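19 Feb 2025

# Skalwood clinic adds evening hours for ear infections

The Skalwood Community Clinic will open a walk-in ear clinic on Wednesday evenings, starting next week. Patients with ear pain, blocked ears or discharge can be seen between 5 and 8 p.m. without an appointment.

The clinic saw 124 patients with ear complaints in January, more than in any other month in the past year. Many came in after a cold. Others had waited several days for a regular appointment, and a number of parents had taken children to the emergency room in Rusosholm in the meantime.

Middle ear infections often follow a cold or sore throat. The tube that drains the middle ear swells, fluid builds up behind the eardrum, and germs can grow in it. Children get these infections more often than adults because their tubes are shorter and more level. The usual signs are ear pain, fever, trouble sleeping and muffled hearing. Babies may pull at the ear or refuse to feed.

Most mild cases in older children clear up in two or three days with rest and pain relief. Antibiotics are not always needed. Staff at the evening clinic will look at the eardrum, check the patient's temperature and decide whether to treat right away or ask the family to watch and call back.

## Where to go

The evening clinic will be held on the ground floor, in the rooms used by the hearing service during the day. Enter from the parking lot on the north side. The front entrance closes at 4:30 p.m.

There is space for 12 patients each evening. Anyone who arrives after the list is full will be offered a time the next morning. Patients should bring an insurance card and a list of current medicines. Children under 16 must come with an adult.

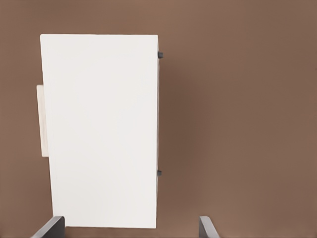 ## When not to wait

Parents should not wait for the walk-in evening if a baby under six months has ear pain or a fever. The same goes for anyone with swelling or redness behind the ear, a stiff neck, severe dizziness, weakness on one side of the face, or a sudden loss of hearing. These patients should call the clinic's day line or go to the emergency room.

People who have ear tubes, or who have had ear surgery, can use the evening clinic but are asked to tell the front desk when they arrive. Ear drops left over from an earlier infection should not be used before the visit. Some kinds can do harm if the eardrum has a hole in it. Cotton swabs should be kept out of the ear as well.

## Cost and schedule

A visit costs the same as a regular daytime appointment. Patients without insurance can ask for the reduced rate at the desk. The Paiva Health Fund is paying for the extra staff hours through the end of June, and the clinic will decide in the spring whether to continue after that.

A similar evening service is planned for the Dodutow branch, but no opening date has been set. Dodutow patients are welcome at the Skalwood clinic until then and do not need a referral.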